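Small Bins, Small Rooms: A Gallery

The bedroom bin is the cheapest thing in most furnished rentals and the one that gets replaced most often. We keep 190 of them across the Stetia apartments, all open-topped, all plastic. This page covers the corner by the nightstand, where the bin lives, and how we like it lined. Click through for the larger versions.

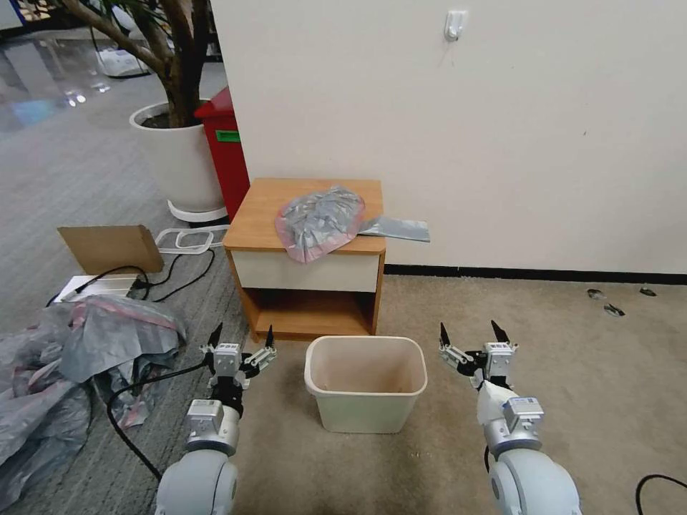 We buy through Nirer in one order every December, and the last one came to 324 bins with the spares. The rolled rim matters more to us than the color. A thin rim splits when the bin is carried by one side, and a split rim tears every bag that goes over it. Bins that come back split go to the shop on the ground floor and get used for packing scraps.

Liners come from Dilteo in boxes of 530. We tried a heavier bag for a few months and went back to the thin kind, which folds over a rim more easily and takes up less space in the cleaning cart.

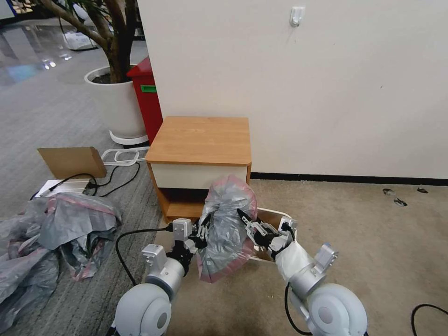

Bag size is the usual complaint from new cleaners. The bag should look too big for the bin before it goes in, as the extra has to turn down over the outside. The gray one with the pink-red trim, held up by the nightstand, is see-through enough that you can tell if something small was left in the bottom. Shake it open first - a bag that goes in folded tends to stay folded.

Vacuuming comes before lining. The bin gets lifted, the carpet under it gets done, and the bin goes back down on a clean patch.

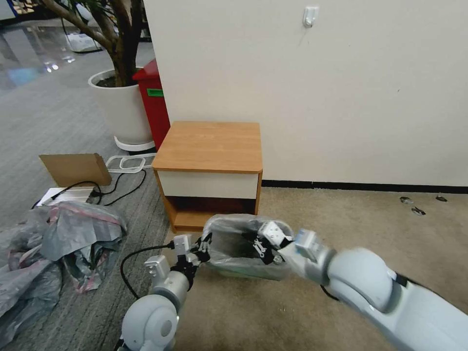
Placement is the other half of it. At Sharifi House we used to put bins beside the desk, and guests moved them to the bed anyway, so now they start there. Directly in front of the nightstand is fine for changing the liner, with the carpet clear enough to reach both sides of the rim. The crumpled gray plastic inside still wants pressing down toward the base. After that the bin slides over to the side, where it doesn't block the open shelf.

The next gallery covers kitchen bins, with and without lids.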